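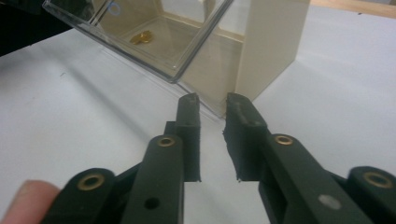 The first budget Kumudini Selvanayagam wrote for automating the packing room at Jendine had one line in it, and the line said "robot." She priced the arm, added shipping, and took it upstairs. It was approved in an afternoon, and she has regretted the speed of that ever since.

Jendine packs small hardware for people who repair furniture: hinges, keys, fittings, the odd bag of screws nobody else will stock. The company has 32 employees and a packing room with white tables, good light and a radio that gets one station. The plan was for an arm to take over the dullest of the work by September. The arm came early. It had no hand.

"I thought it would come with one," says Selvanayagam. "You buy a car, you get the wheels."

You do not get the wheels. Grippers are sold separately, as are the mounting plate, the cables, the safety fencing and the person who knows where the fencing goes. Sunil Fakir, who plans equipment purchases for small plants through his firm, Stister, tells clients to write the arm at the bottom of the page and work up. Most of them write it at the top in large type and run out of page.

The second thing missing from the budget was teaching. Jendine's parts do not arrive in neat rows, and the software Selvanayagam chose learns from recordings of people doing the job. So before the arm could pick up a thing, people had to do it first, with a gripper held in the hand, over and over, at the same tables where they had previously done it with their fingers and much faster.

Jamila Sivakumar, a packer for 7 years, did most of the recording. She found it a bit like eating peas with barbecue tongs. By the second Saturday she could get a key out of a plastic box without chasing it into the corner, and by the third she had opinions about fingertip pads, which she shared with management at length.

The pads deserve their own line. They scuff. The edges go ragged, and a worn pad does not hold a small brass part the way a fresh one does. Selvanayagam had budgeted nothing for them, having filed them mentally with pencils. She now orders 18 at a time and keeps them in a locked drawer, next to the good tape.

Wages were the larger surprise. The recording came to 232 paid hours, all of it time in which orders still had to go out of the door. Dragica Ristić, who runs the floor, had asked in the first meeting who would be packing while the packers were teaching. The minutes record the question. They do not record an answer.

Fakir's advice on all this is cheap, at least compared with his invoice. Rent before you buy. Record one job, with one kind of box, and see what it costs in hours before promising anyone a date. Get the supplier to quote for spare pads and pivots in writing, along with how long they take to arrive. If the salesman says "plug and play," ask him to stay for lunch and do it.

The rival quote, from a company called Cocco, had listed every one of these items over four pages. Selvanayagam rejected it for looking expensive. She has since reread it several times, usually after hours.

The new budget runs to three sheets and has been approved much more slowly. "Robot" is on the second one, between the shelving and the floor paint.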